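Search this site
Enter keywords
Search

Reading the Gauge at Tanis: A Talk With Teresa Tomaszewski

Last updated: February 14, 2021

Teresa Tomaszewski has kept the rain and snow record for the town of Tanis for most of her adult life. She started with a notebook from her father, who farmed on the Hatance road and wrote down the rain because it told him when he could get on the field. She still has the notebook. The first page has a grocery list on it.

The station is in her side yard, well away from the garage. It has a standard metal gauge, a white board for measuring new snow, a thermometer shelter on a post and a stake for total depth. She goes out at seven every morning.

"People think it must be complicated," she said. "It's a tube and a stick. The hard part is doing it at the same time every day, and doing it when you have the flu."

We talked by phone for most of an hour during the cold stretch that began at the end of January. The low that morning had been six below zero. She had already been outside twice, the second time to check a reading she didn't trust.

Snow takes more work than rain. In winter she removes the funnel and the inner tube and lets the snow fall straight into the outer can. When it stops, she brings the can inside, adds a measured amount of warm water, melts everything down, pours it through the inner tube and subtracts what she added. The answer is how much water was in the snow.

"That's the number the river people want," she said. "Ten inches of fluff might be half an inch of water. Ten inches in March might be an inch and a half. From the window it looks the same."

Wind is her main complaint. The yard was sheltered by a row of spruces on the north side until the neighbor took down four of them, and since then the gauge has caught less snow on windy days than it should. When she thinks the can is short, she cuts a core from the snowboard and melts that too. She writes both figures in the remarks and marks which one she is reporting.

"I don't split the difference," she said. "Somebody taught me that early on. You report one or the other, and you say what you did."

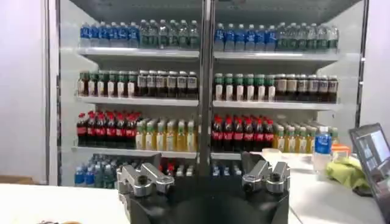 Her readings go in by computer now. For years she phoned them in and mailed a paper form at the end of the month, and she kept a carbon of every form in a file cabinet in the basement. She is also the person callers ask for when they need to know how cold it was on a certain night. A plumber will want it for an insurance claim, or a store will want to know if its delivery sat out below freezing. Plain water is the easy case, she said, and the blue-capped water bottles in a store cooler would start to freeze near 32 degrees, while a sugary drink needs to get a few degrees colder. She gives callers the low for her yard and tells them their loading dock could have been different.

The difference across town can be large. Her place sits above the creek. The MacLeish bottom, two miles east, is where cold air settles on clear nights, and a second observer there has come in nine degrees colder than Tomaszewski on the same morning. On cloudy or windy nights the two stations agree within a degree.

"He used to call and ask if my thermometer was broken," she said. "Then I'd ask about his. We swapped them for a week once. Same result. It was the ground."

She does not make forecasts and would like people to stop asking. At the post office she is asked if it will be an early spring. She tells them what has happened so far, and they are usually disappointed.

I asked about the storm everyone in Tanis brings up, the one that closed the Zadero road. She had the page in front of her before I finished the question. She measured every six hours, which is as often as the board is supposed to be cleared, and got 23 inches in total. A man on the other end of town told the newspaper he had 30.

"He measured the drift by his steps," she said. "It was 30 there. I believe him."

The record has gaps, and she is open about them. She missed 11 days when her mother was in the hospital. Those days are marked missing. For one summer month she is fairly sure a wasp nest in the funnel was slowing the rain, and she put a note on the page. She has been asked if she would fill the gaps from the MacLeish numbers, and she said no. Anyone who wants to do that can look up both stations and do it themselves.

Last year she was finally talked into an automatic gauge, which stands ten feet from the manual one. It does well in summer. In a hard downpour it reads a little low, and in the cold it reads nothing until the sun gets on it and the snow melts through, so the water shows up a day late. She logs it in a separate column.

Her granddaughter has learned to take the morning reading and did it for two weeks last fall while Tomaszewski was away. There was one blank in the remarks column and no blanks in the numbers.

"I'd like somebody to have it after me, at this house or close to it," she said. "If you move the gauge across town you've started a new record. You can call it Tanis, but it's new."

She had to go then. It had begun to flurry and she wanted the board swept off before it covered.

Related

Ice thickness on the Hatance ponds
How to set up a snowboard in your yard
Why the MacLeish bottom gets frost first
Zadero road winter closures
January weather summary for Tanis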